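Strata living and shared spaces > Kitchens and tea rooms

Paper cups or mugs for the shared kitchen?

teabag_tyrant
Our building (Traltov House, 72 tenants over four floors) goes through a heroic quantity of paper cups. The latest order was $355, and management has floated scrapping them and telling everyone to bring a mug. Has anyone lived through this?

gumleaf_9
Lived through it, bear the scars. By September we had a sink full of mugs with their own weather systems. Every one of them belonged to someone who had just popped out.

podosa_parking
Disagree. We went mugs only at Podosa Court and it's fine. You need a dishwasher and one mildly frightening person on level 2.

teabag_tyrant
We have the frightening person. The dishwasher has been "on order" since the carpet was new. 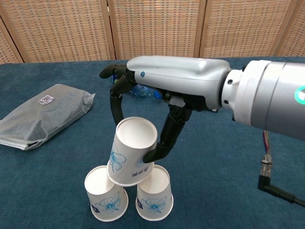 Anyway, the other thing is that the paper ones don't go in our recycling. The lining, apparently. So they all end up in the red bin with the prawn heads.

gumleaf_9
Depends on your council. Ours takes them if you rinse them, so you're washing up anyway, only with a flimsier cup.

slowkettle
Has anyone tried a deposit? Rathnayake Catering did enamel mugs at our Christmas do, two bucks each, refunded on return. Got most of them back.

podosa_parking
"Most" is doing some lifting there. I've seen those mugs at the footy.

slowkettle
Fine, yes, I own one. Lovely mug.

gumleaf_9
Keep a sleeve of paper for visitors and lock it up. Otherwise it's 723 cups gone and all of them used for one mouthful of water.

teabag_tyrant
Locked cupboard it is — I'll put it to management and report back if they let me keep my swipe card.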